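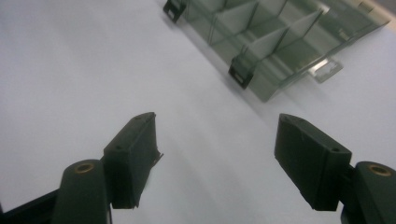
Nultano Hand-Held Gripper Kit: organiser box sample set
Data card and kit notes, release of 1 January 2021

What you get

Nultano sells a pair of hand-held grippers, a padded case and access to a demonstration library, in that order of usefulness depending on who you ask. The sample set is the free part. It holds 425 demonstrations of one household job: opening a compartment box, putting small parts where they belong, and closing it again. If that sounds dull, you have never tried to get a two-fingered tool to work a latch.

You hold the gripper, you do the job, and the camera on the tool records what the tool would see. No arm is required at collection time, a mercy for anyone who has priced one lately.

Contents

demos/ – one folder per demonstration, video and finger width
calib/ – camera calibration for both grippers
splits/ – train and held-out lists
tools/ – the Yan viewer and a converter to Zestus format
LICENCE – short, and worth reading anyway

Unpacked, the set wants 900 GB. We know. The compressed version is smaller and takes most of an evening to expand, so pick your inconvenience.

How it was collected

Everything was recorded at our Nornstead workshop on tables with a white covering. The box is translucent smoky-grey plastic with a hinged lid and dividers inside. 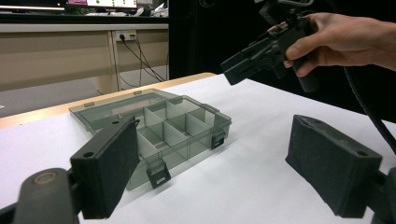

Operators work with one gripper or two, and the metadata field "hands" tells you which. Where two are used, each has its own camera and its own clock. The clocks are aligned in the release. They were not aligned in the first draft of the release, and we thank the early customers who wrote in about it at length.

Each operator had eight practice attempts before anything was kept. Fumbles after that point stay in. A policy that has only ever seen tidy grasps is a very confident policy right up to its first dropped part.

Labels

Each demonstration carries a task string, a start and end index, and an outcome of done, partial or abandoned. Colour names in the task strings follow Canadian spelling, so search for "grey" or you will find nothing and blame the parser. 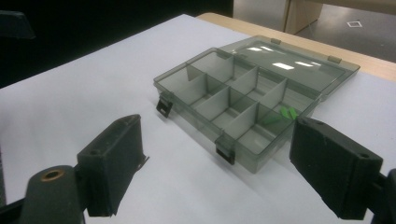

Small parts are named by colour and by target compartment, counted from the hinge side. We tried naming them by shape and stopped once two operators had an argument over what a peg is.

Known problems

Translucent plastic is hard on depth estimation. Expect holes and the odd compartment floor that hovers. Reflections from overhead lights are left as recorded.

The Yan viewer leaks memory if you scrub backwards. Scrub forwards, or restart it now and then.

Finger width drifts a little on long recordings. The correction script in tools/ handles most of it and says so when it can't.

Should you buy the kit?

If you want the data only, download the sample set and keep your money. If you plan to collect your own, the kit is comfortable for a morning and noticeable by mid-afternoon. Replacement finger pads are sold in packs of 8, an indication of how we expect you to treat them.

Changes

1.1 – clocks aligned, outcome labels rechecked
1.0 – first release, see above regarding clocks

The next update is planned for June and adds a second box with stiffer latches.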